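Krone slips again as Trundovberg traders wait on the rate call

15 June 2020

Well, the krone had another ordinary morning, and I'd be lying if I said I saw much in it to get excited about. It drifted lower against the Canadian dollar from the opening, picked up a bit before lunch, then gave the lot back once the afternoon crowd logged on.

I've been watching this pair pretty closely since March, when everything fell over at once and I was eating toast at my desk at five in the morning trying to work out what had happened overnight. Today was nothing like that. Volumes were thin, the oil price was softer, and most people I spoke to were happy to sit on their hands until the central bank says something.

Trygve Blomqvist at Ljungberg, the brokerage I ring when I want a straight answer, reckons the market has already made up its mind. "Everyone's expecting no change, so the only thing that can move it is the wording," he told me. He's got clients who sold kroner last week and are now wondering if they went too early. I told him I'd be wondering too!

Over at Flarnura they're a bit more cheerful. Tove Thygesen, who writes their morning currency note (it's good, and it's short), thinks the weakness has more to do with nervous share markets than with anything going on at home. Her view is that once equities settle, the krone gets some of its colour back. She's been saying so for a while, mind you, and it hasn't happened yet. 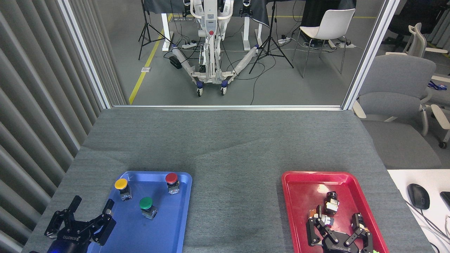

The bit I keep coming back to is hedging, and how many smaller exporters still haven't got any. Naso, which sells fish-farm gear to buyers in Nova Scotia and British Columbia, told its shareholders this morning that currency swings took a fair bite out of its last quarter. It has 600 employees and, until recently, one person looking after foreign exchange. I had a good long chat with their finance office and came away thinking their choices look a lot like the red, yellow and green buttons on that blue tray – stop hedging altogether, wait and see, or go ahead and lock in a rate for the rest of the year. They've gone for yellow. I'd have gone for green, but then I don't have to explain the cost to the board.

The Trundovberg share index closed at 3198, down 32 points on the day, with the banks and the shipping names doing most of the damage. Food producers held up nicely. Bond yields hardly budged, so I don't think anybody's panicking.

As for tomorrow, there's a speech from the deputy governor before the open and some retail sales numbers after it. If the sales figures come in soft I'd expect the krone to have another look at today's low, and Blomqvist says Ljungberg has a fair few orders sitting just under it. I'll be up early with the kettle on and will post the levels as soon as I've got them.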